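Cilton Dish Tabs, the 125-count bag: three months in

The bag says one tab does everything. No rinse aid, no salt, no pre-wash, no film on the glasses. I have bought enough dishwasher detergent in my life to be suspicious of a bag that talks that much, so I kept my old Nijs powder under the counter and switched between the two from March on.

Our water is hard. The test strip said 171 parts per million, and powder alone has always left a haze on anything clear. Cilton claims its tabs handle this. They handle it a little. Glasses came out better than with cheap powder and worse than with cheap powder plus a rinse aid, and the second option costs less.

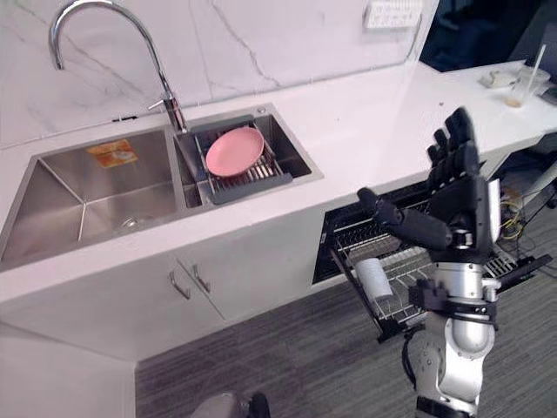

Kristaps Krūmiņa wrote in after my first notes went up to say I was being unfair, and that his glasses have been spotless since he stopped rinsing plates beforehand. The enzymes need something to work on, he says, and I was starving them.

Fine, I tried it. Two weeks of scraping only. Oatmeal still stuck to the bowls, and the egg on the forks looked untouched. The glasses looked the same as before.

My other gripe is the wrapper. It's supposed to dissolve, and on the normal cycle it does. On the short cycle I found a gummy scrap of it in the dispenser 4 times. Customer service suggested I use the normal cycle. I had asked about the short one.

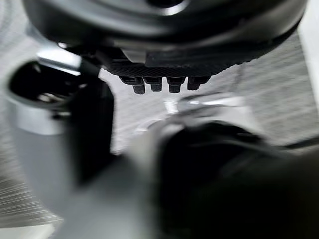 Then there's the smell, sold as "Muda Citrus," which clings to plastic lids for a day or so. Hanneke Timmermans likes it. I don't want my leftovers tasting of lemon polish.

The website shows 2,375 reviews, nearly all glowing, and plenty of them read like they were written the day the bag arrived. Good for baked-on cheese, I'll give it that, and the zipper on the bag holds up. I'm finishing what I have and going back to powder and a bottle of Jarnex rinse aid.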